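Prutley bedside cabinet with three drawers and open shelf

Category: Bedroom / Bedside cabinets
Colour: grey-beige, glossy top
Range: Prutley by Nedby

The Prutley is a bedside cabinet for people who keep many things near the bed. It has a wide top, one open compartment and three drawers, one above the other. The shape is simple and straight, so it can stand next to most beds, and it is also suitable at the end of a sofa or beside an armchair.

The top is the part which our customers mention first. It is glossy and it gives back the light of the lamps in the room. A small bowl for rings or keys can stay at the back and you still have a place in front for a book, a telephone and a drink. 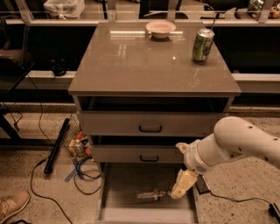
Prutley with the bottom drawer open. Bowl and drinks can are not included.

Open compartment

Directly under the top there is an open compartment, as wide as the cabinet. It has a dark inside. We recommend it for the things you take in the hand every evening: a magazine, a tablet, the glasses in their case. If you want to hide a charger, please leave the lead long enough that it does not pull when you turn the cabinet for cleaning.

Drawers

Each of the three drawers has its own small black handle in the middle of the front. The handles can be taken off from inside with a normal screwdriver, in case you prefer to put your own.

The bottom drawer comes out far, and so you can see what lies at the back without going down on your knees. The inside is light in colour. Many customers use this drawer for spare bed linen or for bottles of water, which we advise to store lying down and well closed. Please do not load it with more than 3 kg, and do not sit or stand on it when it is open.
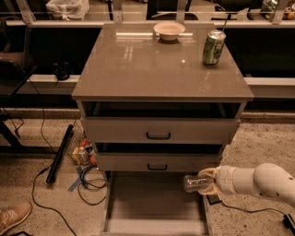

Bottom drawer pulled out, with a plastic water bottle beside it.

The upper drawers are better for small things, for example medicine, socks, batteries, letters. An insert with 2 sections is sold separately under the name Lei. It fits the upper and the middle drawer, but it does not fit the bottom one.

Delivery and assembly

The cabinet arrives in one carton. The body is already put together in our workshop in Ploltska, and at home you only have to put in the drawers and fix the handles. You need a screwdriver (not included) and normally 38 minutes if you do it alone for the first time. Please begin with the bottom drawer and go up.

The carton weighs 19 kg. We ask you to open it lying flat on a blanket, as the glossy top can get scratches from the metal clips of the packing. Keep the carton until you have tried all the drawers, because we can only take back a cabinet in its own carton.

Cleaning and care

Wipe the top with a soft cloth, a little damp, and then with a dry one. On a glossy surface finger marks are seen more easily than on a matt one, and small scratches show under strong light. A felt pad under a lamp or a bowl helps very much. Do not use powder cleaner or the rough side of a sponge. Cold cans and glasses should stand on a coaster.

The drawers can be taken out completely when you want to clean them. Pull until the stop, lift the front a little and pull again. If a drawer goes heavy after some time, first look if something small has fallen behind it.

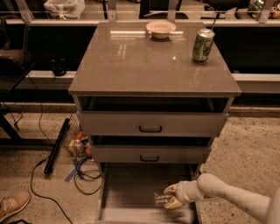 All three drawers pulled out to different lengths, seen from above.

Questions we receive often

Can the cabinet stand on carpet?
Yes, but on a thick carpet please check that it stands straight before you fill the drawers. Four felt pads for hard floors are in the bag with the screws.

Can I open all the drawers together?
It is possible with light contents. With heavy contents please open one at a time, so that the weight does not come to the front.

Is there a left and a right model?
No, the cabinet is the same for both sides of the bed.

Do you sell single handles and drawer fronts?
Handles yes, from the spare parts page. For drawer fronts write to us with the number from the label at the back. New fronts are made in Ploltska in March and the waiting time before that can be long.

Goes together with: Prutley bed frame, Prutley chest of drawers, Lei drawer insert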